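Moving our table clearing code to a new planner
October 3, 2019

For most of September I was replacing the planning layer on our two-arm table clearing setup. The old one was a state machine I wrote in a hurry, and it had grown to 1,842 lines. Every new object type meant another branch. When we added spoons, I touched it in so many places that I stopped trusting it.

The new layer is called Dondorel. It takes the list of objects from perception and builds a short queue of actions, and each action names an arm, a grasp type and a place to put the thing down. After every action it throws the queue away and builds it again from the latest camera data. That sounds wasteful, but a full replan takes 3 milliseconds on our machine, so there is no reason to keep stale plans around.

Perception is still Mussa, with the same weights as before. It is good at plates and bowls. It is much less good at flatware. Shiny metal on a shiny table gives you holes in the depth data exactly where you want to grasp. I now fit a line to the color mask and take the height from the table plane, plus a fixed offset of 2 millimeters. It's crude, and it beat everything else I tried.

A spoon in a bowl needs a different rule, as the table plane tells you nothing about where the handle is. For those I use the depth points along the handle only, and drop any that fall inside the bowl's rim.
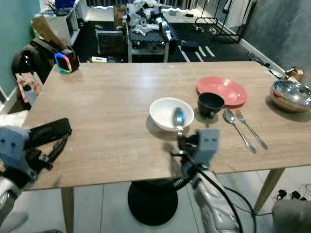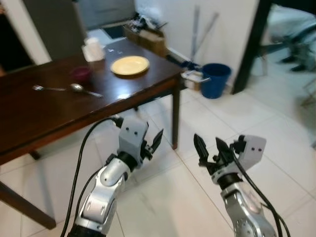
The other big change is how the arms share space. The state machine gave each arm half the table and had a special case for the middle, which is where people put things. Dondorel has no halves. Each arm reserves the volume it will sweep through before it moves, and the other arm has to plan around that or wait. If both are waiting, the one with the shorter path goes first. I expected to need something smarter for deadlocks and so far I haven't.

I tested it in simulation first, with 3,000 random table layouts. Most of the failures were a gripper finger clipping the rim of a plate while going for a fork next to it. The collision model for the fingers was too short, left over from an older set. Fixing the model file took a minute. Finding out that it was the model file took two days.

Logging is better now too. Each replan writes out the object list, the chosen action and the ones it rejected, with a reason code. I can load that into the viewer and step through a run, so I no longer have to guess from the video why an arm sat still.

Still on the list: stacked dishes, which Mussa reports as one tall object, and cups lying on their side. I also want to move the grasp offsets out of the code and into a config file. The left and right grippers need slightly different values, and right now those are two constants with a comment that says "fix this."

This site uses cookies to remember your settings and count visits. By continuing to read, you accept our use of cookies. OK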